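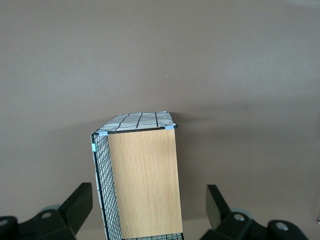 Wire and wood storage box with fabric liner: keep the tape or not?

Small Storage & Organizing > Kitchen counters

fennelrow
Posts: 6
I bought a storage box for the counter, the kind with black wire mesh sides, wood panels and a white fabric liner with black grid lines. It's from Clelness, the house brand at the discount store near me. Mine has bits of light blue tape at the corners and I can't tell if they are packing tape or if they are holding something together. One is right where the black rim meets the liner. Another goes around the wire on the side edge.

Do I take them off? The paper that came with it has a drawing of the box and a phone number and that's all.

I want it for bread bags, clips, and the small stuff that ends up next to the toaster.

quarterinch
Posts: 1416
Packing tape. Peel it slowly and start with the one on the wire. If the liner shifts when you pull the rim one, stop and push the fabric back down first. I've had two boxes like this and the tape came off both with no residue.

ostrava_deb
Posts: 1000
I would leave it on. On the one I own the wood panel only hooks onto the rim, and when I pulled the tape the panel started leaning out every time I lifted the box. I ended up putting tape back on. Clear this time.

quarterinch
Posts: 1416
Then your hooks were bent. The tape isn't meant to carry weight.

ostrava_deb
Posts: 1000
Maybe so, but bent hooks are what they ship. Check yours before you peel anything. Hold the rim and push the panel from inside with your thumb. If it moves, leave the tape.

fennelrow
Posts: 6
Did the thumb test. Long panels don't move. One of the short ones moves a little. So I guess tape off on one side and on at the other?

Second question while I'm here. How far from the toaster should this sit? My counter isn't big and the box and the toaster have to share it with a plate.

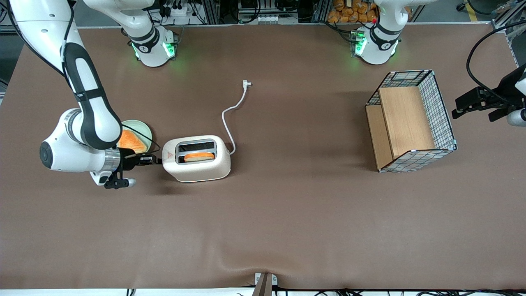 My mother kept the bread right next to the toaster and I'd like to do the same, plate in front, box on the far side. The toaster is a plain two-slot. The liner is fabric and the panels are wood or something like wood, so I don't want it getting warm.

hallwaymug
Posts: 83
Read the toaster booklet. Mine (a Vernex) gives a clearance for each side and the top. If you lost it, most of them are online as a PDF. The sides of mine get warm but the real heat comes straight up, so the thing to avoid is putting it under a shelf or leaning bags over it.

I'd worry more about bread bags than the box. A plastic bag flopped over the edge of a basket and touching a toaster will melt on it. Ask me how I spent a Monday morning.

quarterinch
Posts: 1416
Agree on the bags. Put the toaster at the outlet end, plate in the middle, box at the other end. Crumbs also stay out of the liner that way.

tinroof
Posts: 212
Going to disagree with everybody and say don't use a fabric-lined box for anything near bread. Crumbs get down in the folds at the corners and you can't wipe it. You have to take the whole liner out and shake it over the sink or wash it. I used one for a month and went back to a plain tin.

fennelrow
Posts: 6
Does the liner come out without a fight? Mine covers the top and it's a bit wrinkled, so I assumed it was loose.

tinroof
Posts: 212
Mine was tied at the corners on the inside. Yours may be different. Don't iron the wrinkles, they come back the first time you put something in.

ostrava_deb
Posts: 1000
Mine had Velcro tabs. Cold wash, hang dry, and it went back on a little tight but fine. The black lines didn't run.

fennelrow
Posts: 6
OK. One more. It takes up a lot of counter lying flat. Has anyone stood theirs up on end?

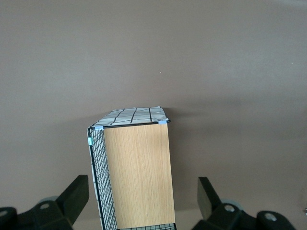
It would be for dish towels and place mats then, and the bread stuff would go in a drawer. I like how the wood side looks facing out, and standing up it only needs a small corner.

quarterinch
Posts: 1416
Works fine for towels if you roll them. Put the heavy ones at the bottom or it tips when you pull one out.

hallwaymug
Posts: 83
Felt pads underneath. The wire edge on mine left marks on a soft mat after a few weeks. Iner makes a clear stick-on kind that you don't notice.

tinroof
Posts: 212
Towels is a better use for it than bread. I'd still take the tape off.

ostrava_deb
Posts: 1000
I'd still leave it on. If it's standing on end the short side takes all the weight, and that's the one she said moves.

quarterinch
Posts: 1416
Fair point on that side. Bend the hook in with pliers, wrap the jaws in a rag so you don't chip the black coating, then peel.

fennelrow
Posts: 6
I have pliers. Going to try the hook tonight and leave the tape on that corner until I know it holds. The towels can stay in the drawer another day.

szczepanska_st
Posts: 3
Same box here, bought at the hardware place on Szczepańska. Mine came with no tape at all and the panels are tight. Can anyone say if the liner shrinks in a warm wash? I've only got warm or hot on this machine.

ostrava_deb
Posts: 1000
I've only done cold. Wash it by hand in the sink if you aren't sure.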